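About us

Destar teaches robots household jobs by showing them. A person takes the controls, does the job the way they'd do it at home, and the robot's software learns from the recording. We've been at it since a single desk and a second-hand joystick in Huguette Aubert's spare room, and we still get a kick out of watching an arm put a cup away for the first time!

There are 17 of us now. Some write code, some build rooms, and quite a few of us spend the day driving - that's our word for it, and yes, the people who do it are called drivers. Our drivers have been florists, crane operators, a piano tuner and two school bus drivers (who were very pleased with the job title). What they share is patience and a good feel for how things move. If you've ever talked a grandparent through a new phone over the speaker, you've got the right temperament.

How we work

Most of our teaching happens in two ways. The first is by hand. On our Prindside bench, a driver holds the arm at the wrist and guides it through the motion, so the joints record the path as it goes. It's slow and a bit like teaching someone to dance, and it's lovely for anything that needs a light touch: drawers, lids, the corner of a fitted sheet.

The second is by remote control. A driver sits at one of our Brunet stations with a controller in each hand and works the robot from across the building, or works a simulated one in a room that exists only on our servers. We love the simulated rooms. You can change the wall colour, swap the furniture and shift everything on the bed before your tea's gone cold, and a clumsy grab never breaks a lamp.

Our room builders are encouraged to have fun with what goes into them. A robot that has only met socks and T-shirts will be puzzled by the first odd thing it finds on a blanket, so we mix the ordinary with the unexpected and ask drivers to pick each thing up in whatever way feels natural to them. A long handle wants a different grip from a soft, wrinkled packet, and a pillow wants something different again.
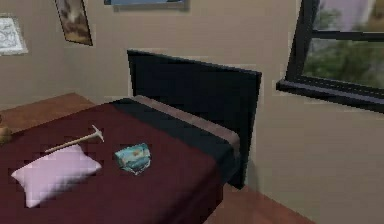
One of our simulated bedrooms, with a pillow, a pickaxe and a crumpled blue packet on the bed.

Each bedroom set gets 20 demonstrations per driver, and then we rearrange it and go again. Last January we passed 3254 demonstrations kept in our bedroom library. "Kept" is the important word there. Felista Bakilana leads our review team, and she and her crew watch every recording before it goes anywhere near training. They're looking for hesitations, double grabs and those little wobbles where a driver changed their mind partway. Some of the wobbles stay in, mind you! A recovery from a bad grip can teach a robot plenty, and Felista has a real eye for the good ones.

Where we came from

Huguette started out in theatre, building sets and flying scenery, and later moved into machine controls. She was programming an arm to hang coats, one line of numbers at a time, when she realised she could have shown it in less time than it took to type. The first Destar prototype was that same coat rack. It's still by our front door and everyone's jacket goes on it.

Felista joined as our first driver and had recorded more coats than anybody by the end of her first winter. Our recording software, Rernimex, grew out of the notes she kept in the margins of her logbook, and her favourite feature is still the foot pedal that marks a take as a dud without letting go of the controllers.

Come and have a go

We run open evenings starting at 6 pm, and visitors are welcome to try a Brunet station for themselves. Kids tend to be alarmingly good at it. The current house record for clearing a simulated bed is 33 seconds, held by a neighbour's daughter who has since asked for a trophy (we're working on it).

If you'd like to drive, build rooms or just talk about grips over a biscuit, drop us a line through the contact page. Wear comfy shoes if you're trying the hand-guiding bench, as you'll be on your feet for most of it.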